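Table top

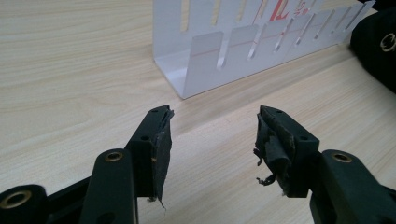

The table top is the flat upper part of a table, on which people eat, write, prepare food or do small work with the hands. It can be made from wood, stone, glass, metal or plastic, but in most homes and workshops wood is still the usual choice. The colour goes from nearly white to nearly black. A light-coloured top, pale beige with faint streaks of the grain, makes the room brighter and lets dark small things be found easily, while a white metal stand placed on it is less noticeable. The word is also written as tabletop, mostly when it stands before another noun, as in "tabletop lamp".

Construction

A wooden top can be made from solid boards, from a sheet with a thin layer of real wood on it, or from a board with a printed pattern. The solid top is made by gluing several boards side by side. The maker usually looks at the ends of the boards before gluing and decides which face of each board will be up. Solid wood becomes wider in humid air and narrower in dry air, and for this reason it must be fixed to the legs in a way that permits a little movement. Slotted holes, wooden buttons and metal clips are all used for it. If the top is screwed too firmly it may crack along the grain, especially in a heated house in January in the cold countries.

The edges can be left square, rounded or cut at an angle. A square edge looks tidy but is easily damaged, and it is not comfortable for the forearms of a person who writes for a long time.

Grain

The grain is the pattern made by the growth of the tree. In a pale wood it can be so weak that it is seen only from near. Straight streaks appear when the board is cut in one way from the log, and arches or ovals when it is cut in another. On printed boards the same streak comes back at regular distances, and this is one of the simple signs by which a buyer can distinguish them. Another sign is the end of the board, where the lines of real wood continue from the top face down the side.

Finish

Bare wood takes stains from tea, oil and ink, so most tops receive a finish. Oil and wax are simple to repair at home but must be renewed. Varnish is harder and resists water better, though a deep scratch in it is difficult to hide. At the Kadivdale joinery school, the teacher Tumaini Kombo asks the students to sand with 200 grit paper between the first coat and the second, and to leave each top 2 days before anything heavy is put on it. Other workshops have different habits, and the instructions on the tin should be followed first.

Objects on the top

Stands, lamps and vises are often kept on a table top permanently. An L-shaped stand, with one part lying flat and the other upright, takes little place, but its metal foot can mark a soft wood when it is pushed. A piece of felt or cork under the foot prevents this. The joiner Musyoka Mbwambo recommends lifting such objects to move them, also when they are light.

Care

A dry or slightly damp cloth is enough for daily cleaning, and it is better to wipe in the direction of the grain. White rings from hot cups are often only in the finish and not in the wood. Strong sunlight changes the colour of pale tops, usually to yellow, and the area under a mat or a stand will stay different for some months after the object is taken away.

See also: Desk, Joinery, Veneer, Workbench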